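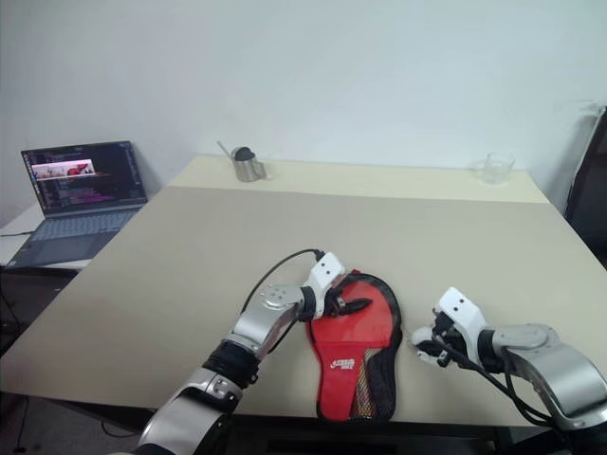 Does a table tennis paddle need its own case? If you paid more for the rubber than you'd be happy to pay twice, get one, and if you play with the club's loaners, save your money.

I know that isn't what the catalogs say. The Waltance catalog that landed in our mailbox in August gives cases a full spread, right after the shoes, and you'd think from reading it that a bare paddle starts rotting the minute you set it down. I've played with the same blade through three sets of rubber. For years it lived in a plastic grocery bag with a towel. It survived. What didn't survive so well was the rubber, and I'll get to that, but I'd like to start with the claims I don't buy.

**"Climate protection."** A case is a bag. It has some fabric, maybe some foam, and a zipper. Leave it in a parked car in summer and the inside of the bag gets as hot as the car does, only a little later. I have seen glue let go at the edge of a sheet inside a perfectly nice zipped case that spent an afternoon on a back seat. Carry the thing indoors with you. That's free.

**"Keeps your rubber factory fresh."** No. Rubber ages in a case and out of one. What a case does is keep dust and lint off the face, and keep your keys from digging a trench across it. I'd call that worth having. I wouldn't call it fresh.

**"Tournament grade."** I asked at the Worgate counter what makes a case tournament grade and was told it meant the case was suitable for tournaments. You can take a paddle to a tournament in a sock.

So what are you paying for? Mostly shape. There are two kinds you'll run into. One follows the outline of the paddle, round at the head and narrow at the handle, with a zipper around the edge. The other is a rectangle. People will argue for either one at length, usually while somebody is waiting for them to serve.

The paddle-shaped kind is small and goes in any bag, and you can tell at a glance which end to pick it up by. It holds one paddle, two if you don't mind forcing the zipper, and you should mind. It has nowhere good for balls unless the maker added a pocket, and a ball pocket on a soft case makes a lump. Drop a gym bag on the lump and you own a cracked ball.

The rectangle holds two paddles and usually a few balls, and some have stiff sides that will take a knock. It also eats half the room in a small backpack. I used one for a season and went back to the shaped kind, mainly out of laziness. My doubles partner went the other way and is just as sure of it.

Now the zipper, which is where cheap cases die. Before you buy, run it all the way around with a paddle inside. Do it twice. If it snags on the curve in the store, it'll snag worse when it's full of hall dust. Check that the teeth don't scrape the edge of the rubber on the way past. I've pulled little crumbs of sponge out of a zipper track and felt pretty stupid about it, having bought the case to protect that exact edge.

Mesh I go back and forth on. A mesh pocket dries out faster than a closed one and you can see what you left in it. It also catches on everything, and once one thread pulls, the rest want to come along. Don't keep a scoring pencil in there.

Color doesn't matter, except that black cases all look alike under a bench. We had 5 in the lost box at the end of last season and every one was black. Write your name inside the flap. Ink on the outside wears off, and the fabric on most of these won't hold a marker line anyway.

### Cleaning the case

People wipe their paddles after every session and then put them back into a case that hasn't been emptied since they bought it. Turn yours upside down over a table some evening and have a look. Mine gave up grit, a dried leaf, two raffle tickets and something that used to be a throat lozenge. All of that had been riding around against a clean sheet.

Empty it, brush the corners with an old toothbrush, then wipe the inside with a damp cloth. Leave it wide open overnight. I wouldn't put one in the washing machine. The label in mine says hand wash and for once I believe a label, as the stiffening in a soft case can come out folded and stay that way.

Don't put a wet paddle away, either. If you've used the cleaning foam, let the face dry before you zip up. And the clear film that came on the rubber costs nothing and does more for the surface than any lining I've come across. If you threw yours out, a clean sheet cut from a document sleeve works fine.

### About that bulk order

A few members have asked whether the club should go in on the Mofokeng offer, which is 33 cases with our name printed on the front. The quote came to 949 dollars with setup. I'm against it, and you might as well hear it from me here as at the meeting. We don't have 33 people who need a case. We have plenty who already own one, and several who play with loaners and never take them home. The rep said he could get it down to 700 if we dropped the printing, at which point we would be buying plain cases in bulk for no reason I can see.

The argument for it is that it would look good when we travel to Tovbridge. Maybe so. Tovbridge beat us twice last season and I don't remember what their bags looked like.

What I would support is a few plain cases for the better loaner paddles, the ones we keep on the upper shelf. They get tossed in the crate face down on top of each other, and the pimpled sheets are chewing up the smooth ones. Secondhand cases would be fine for this. If you've got one you don't use, check the zipper, shake it out, and leave it on the table by the sign-in sheet with the flap open so we know it's a donation.

Net clamps next issue. I have complaints about those too.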